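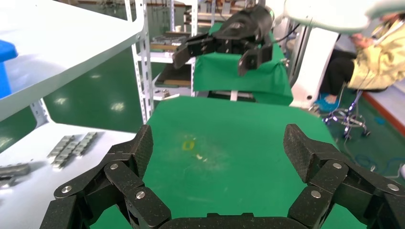
손목 카메라로 본 초록 작업대. 건너편에 그리퍼가 하나 더 보입니다.

오랜만에 작업 이야기를 좀 길게 써 볼게요. 요즘 저희 Flamus 프로젝트는 하루 종일 시연 데이터를 모으는 중입니다. 사람이 팔을 조종해서 부품을 집고, 옮기고, 내려놓고, 그걸 한 편으로 저장하고, 다시 처음부터. 글로 쓰면 두 줄인데 해 보면 하루가 훌쩍 가요 ㅎㅎ

금요일 저녁까지 모인 게 3729편입니다! 5월 목표가 3000편이었으니까 숫자만 보면 넉넉하게 넘겼죠. 그런데 이 중에서 학습에 그대로 넣을 수 있는 게 얼마나 되는지는 아직 몰라요. 다음 주 내내 한 편씩 돌려 보면서 골라낼 생각입니다.

제가 제일 많이 버리는 건 망설인 시연이에요. 집을까 말까 하면서 손끝이 허공에서 한참 머무는 것들이요. 사람 눈에는 조심스럽고 예뻐 보이는데, 그대로 배운 모델은 똑같은 자리에서 멈춰 서더라고요. 반대로 한 번 놓쳤다가 바로 다시 집은 시연은 아껴서 남겨 둡니다. 이런 게 은근히 귀해요.
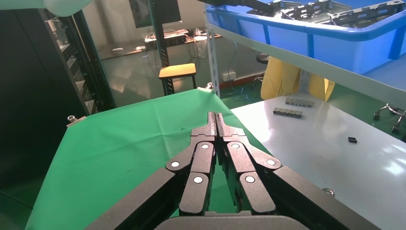
초록 천 옆의 흰 작업대. 진회색 블록 모양 부품 두 개가 놓여 있어요.

부품 놓는 위치 얘기도 해야겠네요. 처음엔 저도 모르게 늘 비슷한 자리에 비슷한 방향으로 놓고 있었어요. 집기 편한 데로 손이 가는 거죠. 그렇게 모은 묶음으로 첫 모델을 돌렸더니 부품을 한 뼘만 옮겨도 엉뚱한 데를 집길래, 그 뒤로는 50편 정도마다 배치를 싹 바꿉니다. 돌려도 놓고, 바짝 붙여도 놓고, 일부러 집기 싫은 구석에도 놓고요.

조종은 세 명이 돌아가면서 합니다. 같은 작업인데도 사람마다 버릇이 어찌나 다른지, 이제는 재생 화면만 봐도 누구 건지 알겠어요. 한 분은 꼭 위에서 수직으로 내려오고, 저는 비스듬히 들어가는 편이고요. 데이터를 섞을 때 한 사람 것만 몰리지 않게 비율도 따로 맞추고 있습니다.

그리고 메모! 기록은 그날그날 남기세요. 저는 "나중에 한꺼번에 써야지" 했다가 성공인지 실패인지 표시가 빠진 묶음을 처음부터 다시 봤습니다. 커피를 몇 잔 마셨는지 모르겠어요.

비슷한 작업 하시는 분들은 실패한 시연을 어떻게 쓰시는지 궁금해요. 아예 빼시는지, 따로 표시해서 같이 넣으시는지요. 댓글 주시면 하나하나 다 읽을게요. 골라내기가 끝나면 이 아래에 이어서 올리겠습니다.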